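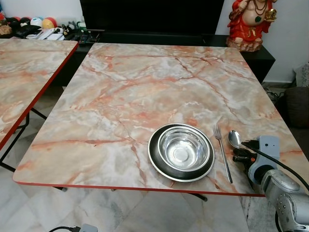
Section 4. Running the Table-Setting Demonstration for Visitors

Use this section on open days and for arranged visits. It covers the place-setting routine only. For mounting the arm and first power-up, see Section 2. For teaching new grasp positions, see Section 6.

Revised May 16, 2025, by Phúc Mai. Replaces the November sheet, which still had the old speed settings.

4.1 Before visitors arrive

1. Wipe the tabletop and dry it. Put away any cleaning spray.
2. Check that the legs of the folding table are locked open. Press down on each corner. If the table rocks, turn it a little on the floor and try again.
3. Run the arm's cable along the arm and clear of the gripper. Move the joints by hand through their full travel with the power off. The cable must not pull tight at any point.
4. Keep power adapters and loose cables out of the walkway.
5. Turn the television off. A bright screen behind the table upsets the camera.
6. Start Rallis on the control laptop and load the job named Cluncombe Place Setting.
7. Set the arm speed to 100 mm per second. Do not use the workshop speed of 700 with visitors in the room.

Note: The job remembers the last speed used. Check it again after lunch.

4.2 Laying out the pieces

1. Put the black plate flat on the table, toward the front right.
2. Set the steel bowl in the plate. An even ring of black should show all the way around.
3. Lay the fork to the right of the plate, with the tines toward the back of the table and the end of the handle near the front trim.
4. Lay the spoon to the right of the fork with the bowl of the spoon facing up.
5. Leave the rest of the tabletop clear.

Note: The veins in a marble-pattern top can be picked up as edges. If Rallis draws an outline where there is no object, choose Background, then Relearn, with the table cleared. Put the pieces back when the message closes.

Note: Polished steel shows the ceiling light. If the bowl is not found, dim the light one step. Do not move the camera.

4.3 Running the demonstration

1. Ask visitors to stand on the far side of the floor tape. Children stay with an adult.
2. Say out loud that the arm is about to move.
3. Press Ready. The gripper comes down low beside the spoon and waits there.
4. Press Step to close the fingers. Wait for the green mark on the laptop before going on.
5. Press Step again to lift. The arm holds the spoon for 2 seconds and then puts it down.
6. Press Home when the fingers are open and clear of the table.

Caution: Do not reach for the spoon while the gripper is beside it, even when the arm is still. Press Stop first.

Caution: If the fingers touch the tabletop, press Stop. Raise the arm by hand and run the height check in Section 3.6.

4.4 Between groups

1. Press Stop and lay the pieces out again as in 4.2.
2. Feel the wrist joint. If it is too warm to keep a hand on, leave the arm at Home for one group and show the Bạch recording on the laptop.
3. Write the number of lifts in the log. The finger pads are changed at 1000 lifts. Spares come from Vestenbridge and are kept in the drawer with the hex keys.

4.5 If the spoon is dropped

Press Stop before picking it up.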